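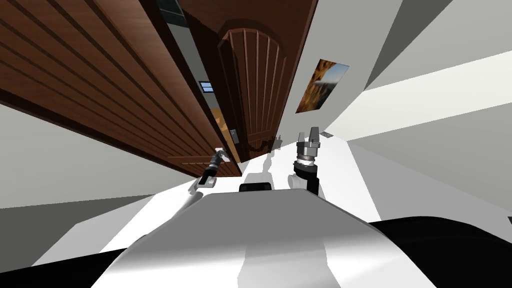
**Unit 4: Moisture in the Home**
Course handout, revised Jul 14, 2020
Instructor: Sang Võ

## 4.1 Purpose of the unit

Students will learn how water vapor moves through an occupied house and how it is removed. The unit assumes that the reading on heat loss (Unit 3) has been completed. Bring a calculator and the Famudthorpe floor plans to both sessions.

## 4.2 Terms

**Relative humidity** is the amount of water vapor in the air compared with the most the air could hold at the same temperature. At 100 percent the air is saturated.

**Dew point** is the temperature at which air of a given moisture content becomes saturated. Any surface colder than the dew point will collect water.

Warm air can hold more vapor than cold air. When a sealed room cools overnight, its relative humidity rises even though no water has been added. Students often miss this point on the written assignment.

## 4.3 Sources

Cooking, bathing, laundry and breathing all add vapor. Unvented gas heaters add more. Damp ground beneath a floor may matter as much as anything done by the occupants, and it should be checked first in older houses.
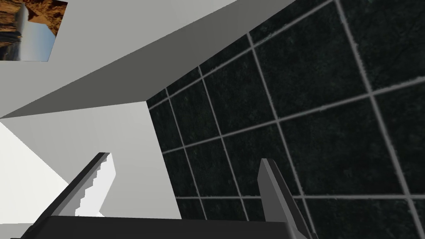 Vapor travels with moving air and, more slowly, through building materials. Gaps at pipes and light fittings carry far more of it than most painted walls do. For this reason, air sealing is covered before vapor barriers in this course.

## 4.4 Worked problem

The Pintér house in Famudthorpe has a heated floor area of 1,463 square feet. In January the indoor air is held at 21 °C, and the dew point of that air is 15 °C.

1. State whether water will form on a window pane at 12 °C.
2. Name two changes that would lower the dew point indoors.
3. Explain why raising the thermostat alone would leave the dew point unchanged.

Show all work. Answers given without reasons receive half credit.

## 4.5 Reading

Bristico course reader, chapter on ventilation. The Hukari tables are needed for the third part of the problem and may be borrowed from the department office.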